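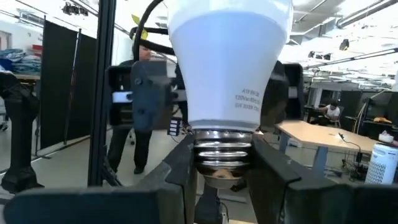
Can a machine change a light bulb yet

Last updated: Jun 3, 2018

Quick page, written between other things. People keep asking me whether robots can do chores yet, meaning the real ones, the stuff you do at home or at the back of a shop with your sleeves pushed up. I spent a good part of the winter going around asking to watch. Bomunside first, then the stockroom at Butkienė, then back to Bomunside in spring when they'd swapped the software. Short answer - some. Slow. Longer answer underneath, chore by chore, in the order I wrote them in my notebook and not in order of importance.

I'm not an engineer. I ran a hardware store for a long time and I've swept more floors than I care to think about, so that's where I'm judging from. If I get a part name wrong, write in and I'll fix it.

LIGHT BULBS

A19, 9W, 3000K, the ordinary warm white kind you have in your hall. One gripper has it by the dome, two dark fingers sit either side of the screw base.

Gripping a bulb was never what worried me. Putting one in a socket is. Your wrist goes around maybe half a turn, you let go, you come back, and the whole time you can feel whether the thread has caught or is going in crooked. Gunhild Ingvarsson runs most of the bulb work at Bomunside and she told me the crooked thread is where the time goes. The arm will happily keep turning a cross-threaded bulb. A kid would stop. She's got it stopping now, mostly, by listening to how hard the wrist has to push, and then it backs off a turn and trys again.

61 tries on the day I sat in. I didn't keep a tally of which went in, Gunhild did, and she wants to publish it herself so I'll leave it with her. I can say I saw good ones and bad ones, and one of the good ones was quicker than me on a ladder.

Why two arms for a bulb? I asked. Passing it from one to the other lets the second one take hold where it's useful. You do it too, with your left hand, when you pick a bulb out of the box by the wrong end.

Plastic domes are forgiving. Old thin glass ones less so, and they haven't gotten to those yet. Neither has anybody asked it to climb up to a ceiling. Socket was at bench height. Big difference if you ask me, since half the job of changing a bulb is getting up there.

SHELF STOCKING

Butkienė, back room, paint and fasteners. Eirlys Skyrme has the keys and let me stand there as long as I kept out of the aisle.

Cans of paint: fine. All one size, flat top, flat bottom. The arm sets them down straight and turns the label to the front, which I never got a single summer hire to do.

Blister packs on pegs: no. Not close. The little hole in the cardboard has to find the peg, the card bends, the pack behind it swings out. Eirlys had a name for the sound the packs make when they all go down together but I won't print it.

Bags of anything - grout, birdseed, sand. Partly. A full bag is OK if it's lying flat. A half-slumped one gets picked up by the wrong bit and sags till it slides out. They've tried a suction pad and it does better on plastic than on paper.

She's paid to have the place stocked by opening time and the machine doesn't get her there. It runs overnight on the paint bay only. She likes it for that. "It doesn't mind the paint bay," she said. Fair.

FOLDING

Everybody wants folding. I get more letters about laundry than everything else on this page put together.

Towels, yes, if they come one at a time and the table's clear. Small ones. Corner, corner, fold, fold, done. 20 minutes for a stack I'd do during a phone call, but it came out square.

T-shirts, sometimes. Depends how it lands. If it lands with a sleeve tucked under, the arm spends forever hunting for the sleeve.

Fitted sheets, ha. No. I can't either so no points off.

Socks were the surprise. Pairing, I mean, not folding. Maëlle Campbell set up a tray of odd socks and a camera overhead and it paired them by pattern with no trouble at all, including two navy blues I'd have sworn were the same. Then it couldn't ball them up. So you get a neat row of pairs lying side by side and you still have to finish them yourself.

DISHES

Loading only, nobody I visited does the scrubbing.

Plates go in the rack nicely. Slots are regular and plates are round, it could have been designed for a robot. Mugs go in but it takes its time turning them over. Forks - one fork, sure. A handful of forks out of a sink, no, they're tangled and shiny and the camera hates shiny. Rory Pringle does the kitchen bench and he dulled a set of cutlery with fine sandpaper to see if it helped. It did. Not much use in anybody's home though, unless you want scratched forks.

He also had the thing put glasses on the top shelf, nine in a row. I held my breath the whole time. Wine glasses he won't try when there's visitors.

Food left on the plate is a seperate problem. It doesn't know a bit of pasta from the pattern. Rory scraped first.

SWEEPING AND FLOORS

The round ones that wander about, you've seen them, I'm skipping those. I wanted to see an arm use a broom.

It can push. It can't gather. Sweeping to a pile means changing your mind every stroke depending on where the dust went, and then comes the dustpan, and the line of fine stuff that won't go in the dustpan. I asked what they do about that line. Same as me, they said, kick it under something.

Wiping a counter is much better. Flat surface, steady pressure, back and forth. I'd call that one done, for an empty counter. Put a toaster on it and you're waiting while it works out how to get around the toaster.

BATTERIES, LIDS, PLUGS

Fiddly stuff, all on one bench.

Jar lids: opens them if the jar's clamped. Two arms without a clamp is harder than you'd think because both have to be strong at once.

AA batteries in a remote: gets the flat end and the bump end right every time I watched. Getting the little plastic door back on, no.

Plugs in a wall outlet: slow but reliable. Cords are the trouble, not plugs. A cord drags, catches under a table leg, pulls the plug sideways just when it's lined up. Inmaculada Segura, who writes the motion part of Pleltudus (that's the software both places have now), says she dreams about cords. She reckons hoses, cords, straps, ribbons, all that family, will be the last thing to get solved. After laundry even.

PACKING AN ORDER

Back at Butkienė again. Box on a bench, items in a bin, put the items in the box.

Good at the picking. Bad at the packing. It'll drop a box of screws on top of a lampshade without a thought unless somebody wrote a rule saying not to. So somebody writes the rule. Then comes the next odd item and you need another one. Eirlys has a list of 2,000 products flagged by hand as squashy or not squashy and says the flagging took longer than packing would have.

Tape gun: no. Flaps: yes, except the fourth one.

WHAT IT COSTS

Get asked this too. I don't have a price I trust. Gallix sells the fingers and gave me a brochure with no numbers in it. The arms are one cost, the person standing by is the other, and every place I went had a person standing by. When I work it out per towel I have to lie down.

WHERE I'VE LANDED

For now - if it's flat, stiff, all one size and already in the right place, a machine can probably do it and may do it neater than you. If it's floppy, tangled, shiny or up a ladder, do it yourself.

The bulbs are the one I'd bet on. One shape, one thread, same thing in every house in the country. Gunhild thinks ceiling height by November, using a lift platform in place of legs. I've told her I'll bring the ladder and race it.

THINGS PEOPLE HAVE WRITTEN IN ABOUT

Making beds. Haven't seen it tried. If you know somewhere, tell me.

Litter boxes. Same, and please.

Taking out the trash. Bag tying is cords again, see above. Carrying the bag out, saw that done on a flat floor with a light bag. Stairs no.

Watering plants. Yes, works, dull to watch. It gives every plant the same amount whether it wants it or not, so my fern would be fine and my cactus would not.

Ironing. Two people asked. Maëlle says they talked about it and then talked about the insurance.

Picking toys up off the floor. Better than I thought. Blocks and cars into a bin, no fuss. Stuffed animals OK. Doll clothes, forget it. Puzzle pieces it can see but can't get a finger under, it just chases them across the carpet.

Still to write up: window cleaning, and the vegetable peeling I saw at Bomunside in spring. Notes for the peeling are in my other coat.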